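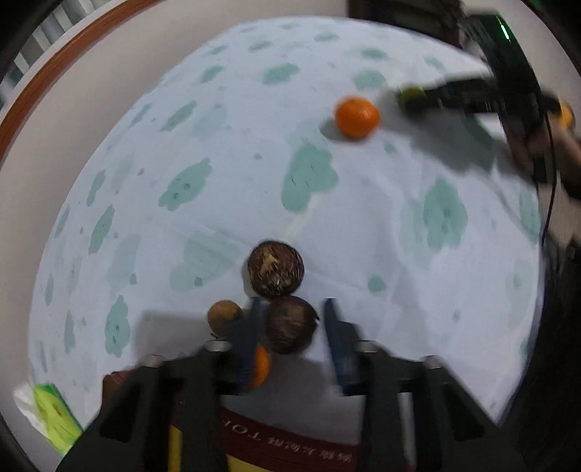

Jarrah Lowther wrote in to say that a printed tablecloth is a waste of money on a table where fruit gets sorted, and that a wipe-down vinyl sheet does the same work for less. I used vinyl for years and agree on the price. I disagree on the rest, and after a long spell with the Plamstead table cover in light blue I can be specific about where.

The cover is a woven cloth with a soft teal print, irregular blotches that look like clouds. Namalance sells it in 2 sizes. I bought the larger one, which overhangs my table by a hand's width on each side. It is unlined, and the hem is a single fold with straight stitching. One corner had a loose thread out of the package, which I trimmed, and it has not run.

Grip
Round fruit moves on vinyl. A mandarin set down on my old sheet would travel until it met something. On the Plamstead it rolls a short way and stops. Rough-skinned brown fruit hardly moves at all. Smooth-skinned fruit falls between the two. The weave is doing this, and I expect it to lessen as the cloth wears, although I have not noticed a change yet.

The cloth itself also needs to stay put on the table, and here it is weaker. On bare varnish it creeps toward whoever is working and forms a crease in the middle. A thin felt pad underneath fixed most of that. The pad is sold separately and the McKinnon one is thick enough.

Contrast
This is the best argument for the color. Orange and brown both stand out against pale blue, and I can find a soft spot or a split in a mandarin faster than I could on the white vinyl, where glare from the ceiling light got in the way. The teal blotches are low in contrast and don't read as marks. They do hide small juice stains, which can be good or bad depending on how strict you are about cleaning.

Washing
The label says warm wash, low tumble. I followed it and the cloth came out slightly shorter along the length, not enough to matter with the overhang I have. On a close-fitting table I would buy the larger size. The print has kept its color. Citrus oil lifts with dish soap if treated the same day. Left overnight, it needs a second wash — and a faint ring stays in the paler areas.

Wrinkles are the main nuisance. Folded storage leaves a hard diagonal line that needs an iron. I now keep mine on a cardboard tube.

Compared with the Etov
Hinata Shimada lent me the Etov cover for a week. It is heavier, lies flatter, and takes longer to dry. The surface is smoother, so the mandarins rolled more. For meals I would pick the Etov. For sorting fruit the Plamstead is better.

Verdict
Recommended for dry produce, with a pad under it. For berries or anything cut, stay with vinyl. I would like to see a double-fold hem and a clip at each corner in the next version. Score: 4 out of 5.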